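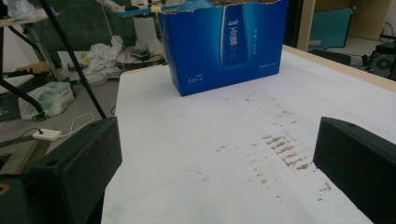
25 November 2020

Short session tonight, two and a half hours before I had to give the room back. Main thing on the list was the finger alignment on the hand-held gripper, and I got most of the way there.

Background for Noura, who missed last week: the left finger has been landing late. You squeeze, the right one comes in nicely, and the left one drags along behind like it's thinking it over. I blamed the linkage all through September and rebuilt it twice (sorry about the mess in the small parts drawer). The linkage was fine! The pivot screw on the left was bottoming out in its hole before it clamped anything, so the whole finger could rock. Swapped in a shorter screw with a washer and the rock is gone, or small enough that I can't feel it with my thumb.

Then squeeze tests on the white table. I did 25 closes on the foam block and 25 on the cardboard box, the blue one with the bottle on the front. Foam was good every time. The box is harder because the top is torn open and the walls give when you pinch near the ragged part, so grab it low. I slipped on it 5 times, and four of those were me coming in crooked.

Logging: Skarnel is writing a row per squeeze now, 526 rows for the evening including all my fiddling at the start. Rows up to 149 are with the old screw, so don't average over the whole file like I did the first time and then sit there confused for ten minutes. I'll split it into two files when I'm home. The timestamp column is still in the wrong time zone, I know, I know.

Camera mount holds. I'd like it tilted down a touch more so we get less of the room and more of what's between the fingertips, but that means reprinting the wedge and the printer is busy with Obeidat parts until the weekend. Leave it for now.

Things I tried that did nothing: thinner grip tape, a drop of oil on the slide (wiped it off again), squeezing slower. Squeezing slower just makes my wrist tired.

To do
- same screw swap on the right finger so they match, even though that side behaves
- thread lock on both once we're happy, not before
- wipe down the tabletop paper or put a new sheet on
- ask Hokoson if they still sell the softer springs
- sort the cables on the floor, I keep stepping on them

Noura, if you get in before me: the short screws are in the lid of the tin, and please use the torque driver, the plastic around that hole is thin. I want to try the spare trigger from the Zallness kit next and it needs the handle opened up, so leave those four screws loose if you have it apart anyway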